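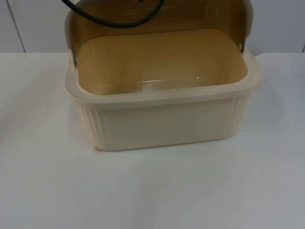

Fig. 1. Plastic bread box with the roll-top lid open.

Week 7: Does bread storage advice hold up?

Reading for this week is the Budora handout on staling, plus the two pages from the Stomeck catalogue. Read the catalogue second and keep a pencil handy.

Staling and drying out get mixed up all the time. A loaf can go firm while losing hardly any water, as the starch slowly changes its structure after baking. Any claim that a container "stops bread going stale" should make you ask which of the two is meant. Usually the seller hasn't decided.

Mould is a third matter. It likes moisture and warmth, so a tight box that keeps the crumb soft may also suit mould very well. A looser box lets the crust stay crisp and the cut face dry out. You are choosing which fault you can live with, and the catalogue does not mention this.

The fridge: cold but unfrozen bread firms faster than bread on the bench. This one is well supported. Freezing is fine if the loaf is wrapped properly and sliced first.

Now the Endetti trial. The summary says loaves kept in a box were "rated fresher" after several days. Look at the method:
- 32 tasters, all staff
- one type of loaf, 700 grams, white
- control loaves left unwrapped on a shelf

Who keeps bread unwrapped on a shelf? A fair control would be the bag it came in. I would also like to know whether the tasters could see which loaf was which - the report is silent. The favourite colour of packaging gets a whole paragraph, though.

None of this shows that boxes are useless. They keep crumbs and pests under some control, and they look tidy. Those are decent reasons to own one, but they were not what the trial claimed to test.

For the tutorial, redesign the trial in no more than 9 lines. State your control, how you would hide the storage method from tasters, and what result would change your mind. Bring it on paper.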